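The tidying pilot, five weeks in
3/15/23
Filed under: work

So the staff rooms got added to the list. When Trasier signed up for the Zitari system in February, the pitch was that it would take over "unskilled resets." Hang up the coats, put the loose stuff in the baskets, close the wardrobe, go on to the next room. We have 50 rooms in the building and I have been doing some part of that job for nine years, so I had opinions about the word unskilled before the slides were over.

The number they like is 635 resets a week. I asked what counts as a reset. A wardrobe door opened and closed again counts as one. If I go in afterward and pull a jacket off the wrong hook because the guy on nights wants his on the other side, that's not counted anywhere. It used to be part of my shift. Now it goes under "exceptions," and I get a tablet that beeps at me.

Moodley, the outfit that runs our cleaning contract, says no one is losing hours. Fine. But two of the evening shifts were merged last month and the people on them were told it was seasonal. Seasonal in a building with no seasons. I'd believe them faster if they had said it was the 3000 a month they are paying for the software.

What has changed for me is the kind of tired I am. Less bending, I'll give them that, and my knee is glad of it. More standing in front of an open cabinet deciding if what's in there is "done."

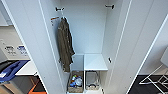
I still can't get a straight answer on what done means for a basket. Things in it, or the right things in it? The manual from Vuder runs to 518 pages and has a whole chapter on hooks. Baskets get a paragraph. I sent in a question and got a ticket number back.

Next review is at the end of the quarter. I'm bringing my own list.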